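Marneo hand-held gripper pair: good grip, but read about the cable fault first

Review by Haziq Simanjuntak
Rating: 3 out of 5

I bought the Marneo pair in October for our small workshop at Nasution, where we record hand movements for teaching a robot arm. You hold one gripper in each hand and do the task yourself, and the recording is later used for the arm. The price was 2,000 dollars for the two, with cables and the mounting brackets. I paid with our own budget and Marneo did not ask me to write anything.

First the good side. The grip is comfortable and my wrist was less tired than with the older Lumbridge pair, which we used before. The fingers open wide and close evenly. With flat tips I can pick up a thin power cord from the table, and this was not possible for me with the Lumbridge. The setup took one morning, and most of that time was for the software.

Now the fault. In recording number 119 the right gripper stopped to report its finger position. On the screen it stayed open, but in my hand it was closed on a plug. The software gave no warning and continued to record. I noticed only when I played the file back, and then I had to check all the older files too. In 50 of them the position was frozen for a part of the time. If such a file goes to the robot arm, the arm can learn to pull with open fingers, or it can close when it should not. For us it meant lost work. With a stronger arm and a person standing near it, I would call it a safety matter.

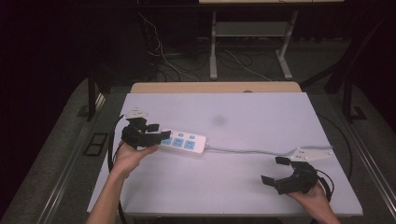
I searched for the cause during two evenings. The cable goes out from the back of the gripper and makes a loop beside the hand. When I turned my wrist inward, the loop pulled on the connector, and the contact inside was lost for a moment. After this the sensor did not start again by itself. I could repeat the fault almost every time by turning the wrist and pulling the cable a little with my other hand. The left gripper had the same weakness, only it needed a harder pull.

Marneo support answered me the next day and was polite. They first asked me to install the software again, which changed nothing. When I sent them a video, they agreed that the connector was the problem and mailed me 2 new cables with a longer sleeve. With these the fault is rare, but I still got it once while I was moving a power strip across the board. They also promised a warning on the screen when the signal is frozen. I am still waiting for it.

Until then, this is how I work. I fix the cable to my forearm with a soft strap from Purnness, and I leave enough slack for a full turn of the wrist. Before each recording I open and close both grippers and look at the numbers on the screen. After it I do the same again. If the numbers do not move, I delete the file and restart the software.

Would I buy it again? For table work with light objects, yes, if the new cables are in the box. Please ask the seller about this before you pay, because my box had the old type. For work beside a strong arm I would wait for the warning function.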